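Carla Issa
@carlaissa_builds

I've been mentoring the robotics club at Tullurwood for two years and I have opinions about how we talk about student automation projects. Thread, probably a long one.

1/ Every September we get a new group and every September somebody's parent asks me if the robot "learns by itself." I used to say sort of. Now I say no and watch their face. A teenager sits there and drives the arm through the same motion until their wrist hurts. That's the learning part.

2/ This year's team is Nabil Awad, Kinga Hajdu and Walid Srour. The project is called Rondari, which was Walid's pick and I've given up asking what it means. The task: pick up a small part, move it to the other side of the work area, let go of it without dropping it. Sounds like nothing. Try it.

3/ They have 673 recorded runs. The kit that everybody in the regional group chat is in love with, Odex, comes with a handout that makes it sound like you'll be done in an afternoon. We were not done in an afternoon. We were still arguing about cable routing in an afternoon.

4/ I went through the 673 with Kinga. A lot of them are bad. Arm stalls halfway, part never gets touched, somebody sneezes and bumps the table. She wanted to keep them all because the number looks good on the poster. I get it. I also think a big number on a poster is how we got into this mess.

5/ And I mean all of us, the adults too. I sat through a showcase last spring where a team got up and said "2523 demonstrations" and the whole room went ooh. I asked how many different starting positions. Long pause. One. They'd done the same pickup from the same spot 2523 times.

6/ Very good arm if you promise never to move the part an inch to the left.

7/ (Somebody from that team is going to read this. You were nice kids and your cable management was better than ours.)

8/ So I made a rule for Rondari. Before you tell me a success rate, you tell me what you changed between tries. Moved the part? Changed the light? Had a different person set it up? If the answer is "nothing" then I don't want the percentage, I want you to go change something.

9/ Nabil hates this rule. He had a run of 22 clean pickups in a row and came to find me in the hallway, so happy, and I asked him where the part was sitting. I felt like a monster. I'd ask again.

10/ The next day he shifted everything over by a hand's width and got three out of 22. He was mad for an hour and then he wrote the most useful page in the whole notebook. It has an actual theory in it. It might even be right.

11/ The theory is that the arm mostly goes by where the part used to be and barely pays attention to what the camera gives it. I'm not sold. You could also explain it with a loose camera mount, and I have personally tightened that mount more than once. But it's a thing you can test, and that puts it ahead of most of what I hear at showcases.

12/ Florence MacDonald, who teaches the other section, thinks I'm too hard on them. Her view is that kids need a win early or they quit. She may have a point! Her section is bigger than mine. Her section also has a robot that waves, and I've seen it wave, and I have questions about what anybody learned from the waving.

13/ Someone in the replies asked about Ghanem, the simulator you're supposed to train in first so you don't wear out the hardware. We tried it. Everything in there is perfectly lit and nothing is ever dusty. Walid's arm was a genius in Ghanem. On the bench it went for a shadow.

14/ I'm not saying don't use it. I'm saying if your club budget has room for one thing, buy spare fingertips.

15/ What we're doing until the end of term: 40 fresh runs, every one with a different start, logged by hand, failures included. The poster will say 40. Kinga is already bracing for people to walk past it on the way to somebody's 2523.

16/ If they walk past, they walk past. I'd like one judge to stop and ask what changed between tries, and then I'd like to stand behind the table and keep my mouth shut while Kinga answers.

17/ Carry on asking me stuff, I'll get to it after pickup. No, I don't have a parts list typed up. Yes, I know I said I would last month.

18/ Last one. Walid wants the first of the 40 to be a run with no part out at all, to find out if the arm goes through the whole pickup anyway. I bet him it will. It's all bare white between those two black fingers, nothing to grab, and if it closes on thin air and carries that carefully across to the other side, Nabil gets to say he told me so.
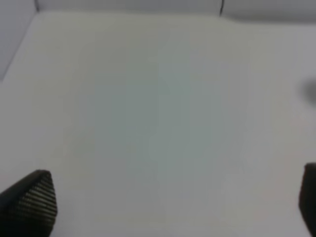
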